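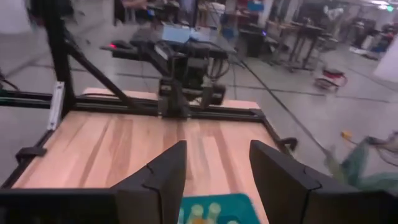

Minutes, Sunday, June 24, 2018
Taken by me, Hadiza Edet, so blame me for the spelling.

Present: Alistair Carnegie (chair), Rahel Fankhauser, Dougal Tosh, me
Apologies: Gregor Cruickshank

1. Last minutes
Read and passed, after Dougal made me fix the February total. It was 746 pieces in the cupboard, I had the last two digits swapped. Sorry Dougal!

2. Teal trays and bins
Long chat about this one. I like the teal ones because small things show up nicely against them, and Rahel says they wash easily. Alistair wanted to look at the clear ones from Plitach, but the price he got was for a box of 44 and we have nowhere to put them. We're sticking with teal. Caps go in the bin, cups stay out on the wood in a bunch next to it, and we'll leave it that way until somebody complains.
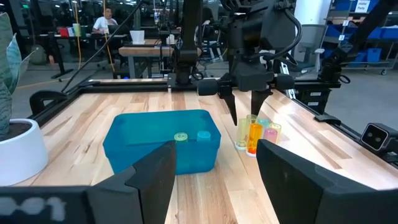

3. Cups and colors
Rahel would like a proper sort by color at the end of each session, pink with pink, blue with blue and so on. Dougal thinks mixed is fine as long as everything ends up off the table (we went back and forth on this for almost 2 cups of coffee). Agreed to try Rahel's way for four weeks. I'll make the labels.

4. The table
Everybody still loves the butcher-block top. Alistair will oil it with the Sterkholm oil, one thin coat, and asks that we please clear it the night before. The little spiky plant can stay at the back, I argued for it and won. Dougal waters it.

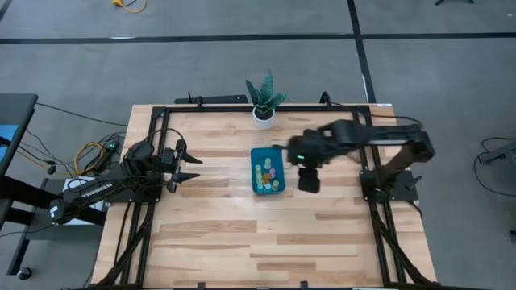
He also asked for a saucer under the pot before the oiling, so I'm bringing one from home.

5. Anything else
Gregor sent a note asking if the spare discs could be kept by color too. Yes, if he finds the jars. Rahel has the key to the Imhof cupboard until next time.

Next meeting: same room, Alistair to send the date.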